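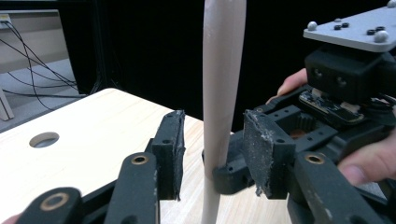 Deux pinces tenues à la main autour d'une tige en bois, à l'atelier du club Umano.

« Attention, serre pas trop. » Bent Hviid parle à un élève, pas à nous. L'entretien se fera debout, entre deux essais. Il encadre le club de robotique Umano depuis novembre, avec Lucero Inga, en terminale, qui s'occupe des patins.

Le projet cette année : saisir une tige à deux pinces et la passer de l'une à l'autre sans qu'elle tourne. « Ça a l'air bête. Essayez », dit-il. Les pièces noires sortent de l'imprimante 3D, les bagues sont en laiton. Les rayures ? « Ben, ça sert tous les jours. »

Lucero, elle, ne jure que par les patins. « Trop lisse, ça glisse. Trop rugueux, ça s'effiloche. J'en ai collé 61 depuis la rentrée, je les note tous dans un cahier. » Elle montre une page, la referme aussitôt. Secret de fabrication, ou presque.

Et les billes argentées ? Des marqueurs de suivi. « On regarde les trajectoires le soir, enregistrement par enregistrement. On en est à 212, reprend Bent Hviid. Une bonne moitié à jeter — c'est normal. »

Le club compte 19 élèves, deux pinces. Donc on attend son tour, on râle un peu. Prochain rendez vous : le concours Alvarado, à Steltonthorpe. Lucero y va « pour la finale ». Son encadrant, plus prudant : « Déjà, qu'on passe la première manche. »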